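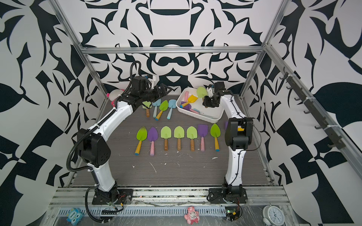
Toy spades on the table, with the white tray.

Skála Family Garden > Meetings > Minutes > Spring

Minutes of the spring planning meeting, Sunday, March 15, 2020

Present: Tatiana Vrabec (chair), Kiran Chaudhary, Radek Sokol, Štěpánka Kolář
Apologies: Juraj Hubáček, who sent a two-page email instead
Minutes: Kiran Chaudhary

Start 10:05, after a delay while we looked for the agenda. Radek was sitting on it.

1. Minutes of the November meeting

Approved, with one correction. Štěpánka did not "storm out" over the compost. She went to move her car and then chose not to come back. The minute-taker accepts the distinction.

2. Toy spades

By far the longest item, as Tatiana had predicted when she put it down for five minutes.

The children's spades come in several kinds, among them purple with a pink handle, green with a yellow handle and a blue tip, light green with a brown wooden handle, and pale blue with a pale blue handle. Last season every child wanted the same kind, and which kind that was changed weekly.

Radek proposed storing them by color, one tray per kind. Štěpánka asked who would keep them that way once the children arrived. Radek said the children would. There was a pause, which I have been asked to record.

Juraj's email (page one, most of it) argues for getting rid of all but the light green ones, on the grounds that a wooden handle looks like a proper tool and a pink one doesn't. Tatiana pointed out that his own daughter has refused to dig with anything but pink for two years running. The proposal found no seconder.

Agreed:
– All the kinds stay.
– Mixed in the white tray for storage, blades and handles any way they like.
– Laid out in rows, blades up, before each session, so that choosing is quick and the grabbing happens one child at a time.
– No swapping after the first ten minutes. Tatiana to enforce. She seemed to be looking forward to it.

Radek wished it noted that he still prefers one tray per kind. Noted.

3. State of the table

White specks and streaks all over the dark top. Štěpánka believes it is perlite. Radek believes it is plaster. Kiran believes it needs wiping, and was promptly given the job, which is what comes of having beliefs. Wipe with a damp cloth, then a dry one, and not with the good tea towel.

It was asked whether a lighter-colored table would hide the mess. It was felt that this is the wrong way to go about cleaning.

4. Money

The account stands at 3689 crowns. The Gresix catalog has a set of child-size watering cans for 365, delivery extra. Štěpánka thought we could make do with yogurt pots with holes in. Radek said we had made do with yogurt pots with holes in, and described the state of his shoes afterward.

Vote: three for the cans, one against. Štěpánka will order them under protest, being the only one who remembers the password.

The offer from Somura of a free banner was discussed. It would be larger than the bean bed and would stand in front of it. Declined with thanks. Tatiana to write something gracious.

5. Places for the season

Up to 24 children per session, as before. Page two of Juraj's email asks for fewer. Juraj is invited to choose which families to telephone.

Toddlers must bring an adult. Last year one toddler brought a seven-year-old, so the form will now say "adult" in capitals.

6. What to plant

Radishes, peas, sunflowers. Radek has once again been sent seed for a squash called Clerunier by a cousin who grows it every year and speaks of it often. We tried it last summer. It ate the path. Radek may have the corner by the fence and not one inch more, and Štěpánka will be marking the corner with string.

7. Any other business

The lid of the sandbox is still missing. The cats have noticed.

Kiran asked whether someone else might take the minutes next time. The question was received warmly and not answered.

Actions
Kiran – clean the table; also, apparently, the next minutes
Štěpánka – watering cans, string
Tatiana – letter to Somura; revised sign-up form
Radek – ask along the street for the sandbox lid, politely
Juraj – shorter emails

Closed 11:50. Date of next meeting to be arranged once everyone has looked at a calendar.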